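Galleries > Color Bench > Three Colors, One White Table

Three Colors, One White Table

Thursday, October 8, 2020
By Pei-shan Tang

I have been putting together color-mixing sets for the Tomar weekend club since last December, and I still get a silly grin when the first bright liquids go into the tubes. Red, yellow and blue against all that white! You could do the same thing at a kitchen counter (I have, many times, and my dish towels show it), but a plain white table makes the colors sing. Chia-jung Choi talked me into posting a small gallery, so here we go. Click through slowly, they deserve it.

The big tube with the threaded rim is my favorite piece of the whole set. The printing goes up to 45ml and we use hardly any of it, just a splash of orangey red down in the cone. I love how the color gathers in that little point. The pink bowl is pure Chia-jung, who believes every bench needs one pink thing on it.

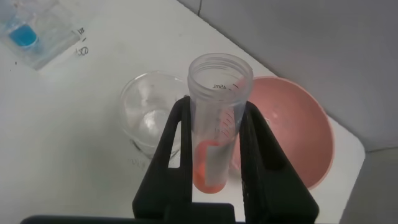

Yellow and Blue

Now for my two show-offs. We went through 52 test cards at the Dauda Street kitchen before we settled on our yellow, and I would happily do 52 more. Next to the blue it looks almost lit from inside. A clear rack is worth hunting down for this, as a colored one tints everything you put in it. And wipe the table well first, so you get those soft reflections!

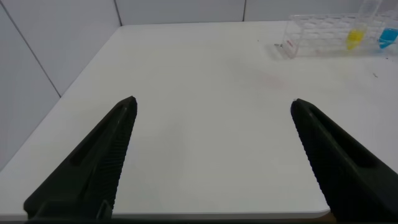
Yellow and blue in the clear rack, with plenty of white table to spare.

All Three Together

Red-orange, yellow, blue, in a row with gaps between them. I used to crowd the tubes together and the colors got muddled when you looked from the side. Leave some empty holes and each one gets its own bit of space. Keep the amounts low and close to level, too, it's so much easier to compare them.

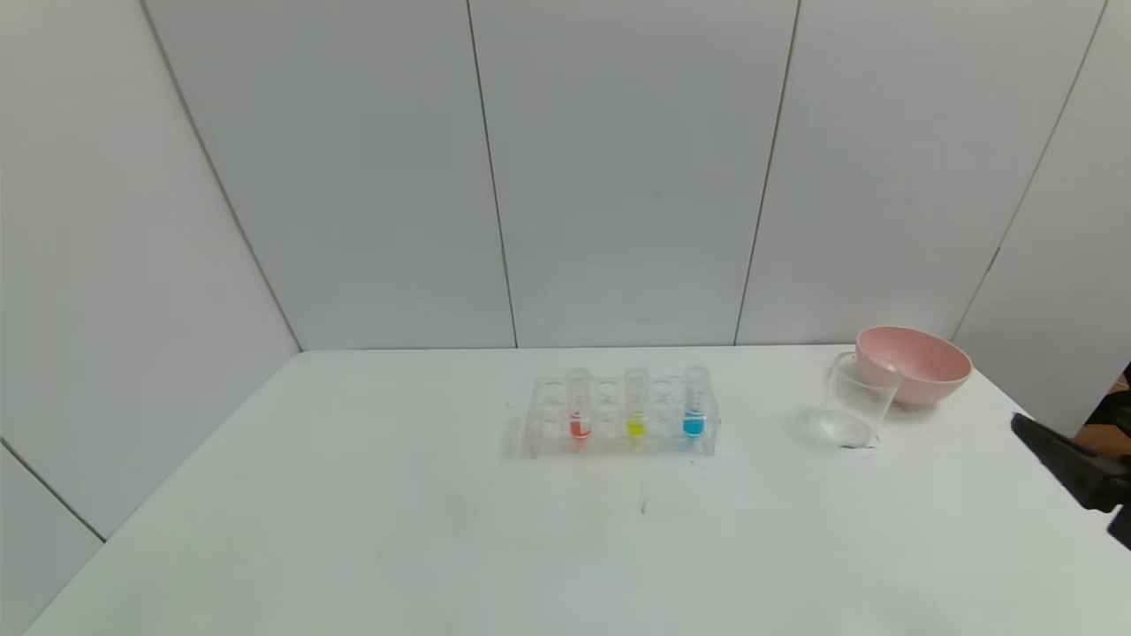 For the club we stretch the same three colors into a whole run of in-between shades, and the greens are where people get really excited. One drop of blue too many and you're in teal, which is a lovely place to be! Chia-jung has written up 40 of our mixes on index cards and I'm slowly typing them out. The first batch of greens goes up next, then the purples, once we find a red that doesn't turn brown on us.

Last updated: Thursday evening, with a new caption for yellow and blue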